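From the Bench: The Blue Pieces Get Their Board
by Celeste Moreira
Oct 31, 2018

If you've been to the Hunska bench lately you already know what this month's column is about. The peg board! I've been going on about it at lunch for weeks, and Nkechi Ibrahim told me to put it in the newsletter so people could read it when they felt like it instead of while holding a sandwich. Fair enough.

For anyone who missed the earlier rounds: we've wanted a decent fitting board for ages. One flat surface, a handful of parts that stand up in it, and enough variety that you have to think a bit about what goes where. The old one from Macaraeg did its job, but everything on it was gray (the board, the pegs, even the little tray), and if you set a peg down you could spend half your afternoon looking for it. My one demand for the new one was color. Hideaki Matsuda wanted outlines printed on the surface. I wanted blue on white. We both got our way, which almost never happens.

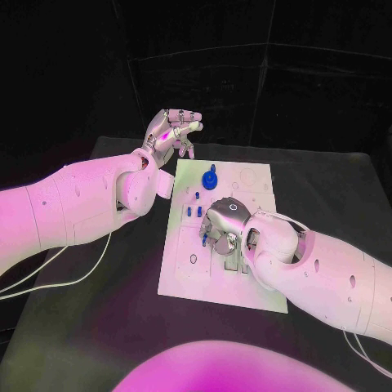
The new board on the padded table, with the blue knob near the top.

I love the knob. It has a round base a bit like a gear and a short post on top, and it's the piece every visitor goes for first. I'd originally asked for it to go down in a corner, out of the way, and Hideaki moved it up near the top center without telling me. I was annoyed for a day. Then I tried it and had to admit it leaves the lower part clear for the fiddly stuff, so it stays.

The fiddly stuff is where all the arguing happened. Pegs sound like the simplest thing in the world until you have to decide how tightly they should sit. Too loose and they lean over like tired fence posts. Too tight and you end up lifting the plate along with the peg (I did this in front of guests, and yes, I said a word). We went back and forth with the people at Dorkosum, who cut our samples, and I think I must have tried every fit they were willing to send. The winner is snug but will still let go if you pull straight up. If you pull at an angle it grabs. Please don't wiggle it. Wiggling is how we lost the corner of the second sample.

A quick word about the table, which I've had questions on. Dark padded top, same as before, and I wouldn't swap it for anything. Drop a peg on a bare bench and you'll hear it roll all the way to the radiator. On the padding it mostly stops where it lands, and a blue peg on a dark surface is easier to find than you'd think. It does let the board drift a little while you work. Some people like to square it up with the table edge every few minutes. I'm not one of them! A slight tilt never hurt anybody, and Eduardo Saludo prefers it at an angle anyway and says it suits his shoulder.

Now, the plates. These were the late addition. Instead of putting every hole straight into the board, we have separate white plates for some of the pegs, so that when one wears out we can replace a plate and leave the board alone. I was skeptical about white on white and asked for a thin gray line around them. That got voted down. I've mostly made peace with it, though in low light you do have to lean in.

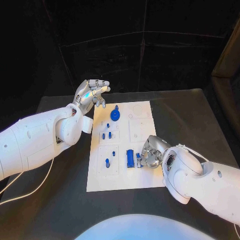 Two small blue pegs side by side in their plate, with a taller, thicker one on the bigger square plate below.

The thick peg is my other favorite. It's a nice change of pace after the skinny ones, and it's much kinder to people with cold fingers. If you're trying the board for the first time I'd start with that one, then do the small peg on the same plate, then work your way up to the pair. Save the knob for the end as a treat. Josphat Mutiso does it in exactly the opposite order and claims it's faster. We timed it once and the result was so close that we both went home claiming a win.

Spares live in the shallow drawer under the window. There were 381 pieces in it when Nkechi did the inventory, and she sorted the whole lot by thickness, so please put things back in the right section. If you can't tell which section a peg belongs in, leave it in the dish on top and one of us will deal with it on Friday. Don't guess. A thin peg in the thick section is a nuisance, but a slightly thin peg in the thin section can waste an hour of somebody's life, and that somebody has been me twice this fall.

Cleaning is easy: dry cloth, no spray. The printed outlines held up fine on the sample I scrubbed at home, but I only tried it with a dry cloth and I don't want to find out the rest on the good board. If dust gets down in the small holes, use the soft brush that hangs by the door. The stiff one is for the vise.

Several of you asked whether you can get a board for your own bench. Skundesus has said they'll run a second batch in February if enough people want one. You can choose your own color for the pieces, though I'll be a little hurt if you don't choose blue. Put your name on the sheet by the coat hooks, and write down whether you want the plates included or just the board. If you want the version with the extra outlines, talk to Hideaki, who has opinions and a folder of drawings he'd be delighted to show you.

I still owe everyone a proper storage box for this thing. Right now it gets wrapped in an old towel at night with the pegs in a jam jar beside it. I've got a nice piece of birch set aside and a lid design I'm fairly pleased with, and I'm stuck on the hinges. If you have a pair of small brass ones sitting in a drawer, come find me at the bench.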